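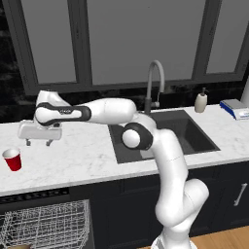
Somebody replied to my last post asking why the state would put money into a rail line to Brumville when the bus already goes there. Fair question, so a longer thread than usual tonight.

First, the bus. It leaves Plariler at 6:10 a.m. and again at 3:40 p.m. If you work a regular day shift in Brumville you can get there, but you can't get home. The second bus is going the wrong way by then.

The state transportation budget came out Tuesday. The line item is on the rail capital page, under "regional connections." It pays for track work, signals and two platforms. It does not pay for trains.

I'll say that again because the headlines missed it. No trains in this money. The plan is to lease used ones out of next year's operating budget, which hasn't been written yet.

The right of way is old. The first passenger service between Plariler and Brumville opened in 1903, and freight still uses most of it. The part nobody has used in a long time is the stretch past Wisell, where the ties are gone and there's a gravel trail on top.

The trail people are worried and I understand why. The drawings show the trail moved to the north side with a fence between. The drawings don't show what happens at the creek bridge, where there's only room for one or the other.

I emailed the rail office about the bridge. The answer was that it will be "addressed in final design." I've asked what the date for final design is. Will post it if I get one.

Travel time: 50 minutes end to end, with stops at Wisell and Rennie. Driving takes less than that on a Sunday morning and a lot more at 5 p.m. on a weekday.

Top speed on most of the line would be set by the curves east of Rennie. They aren't straightening those. It would mean buying farmland and the budget has no land purchases in it at all.

Frequency is the part I'd push on. The draft has a train every two hours. Miss one and you might as well have driven. Every 30 minutes at rush hour would make it something people could plan a job around, but that needs a passing siding at Wisell, and the siding is listed as "future phase."

Fare: the draft says $5 one way, same as the bus. I have no complaint about that. I'd like to see it work with the city bus pass on the Plariler end so people don't pay twice.

Someone else asked about parking in Rennie. The platform is planned behind the old feed mill. There's a lot there now, unpaved, owned by the county. Nothing in the budget to pave it – the county would have to do that itself.

What comes next: the Senate transportation panel takes up the rail page first, then it goes to the full budget vote. The House version has the track money but cuts the signals. You can't run passenger trains on that line without the signals, so those two have to be settled somehow.

If you want to comment, the rail office takes written comments through its website. Put the name of the line in the subject field. Mine was about the siding and the creek bridge, and it ran to four paragraphs.

Correction to the bus post up top: the afternoon bus leaves at 3:45 now. They changed it in February and the sign at the stop is still the old one.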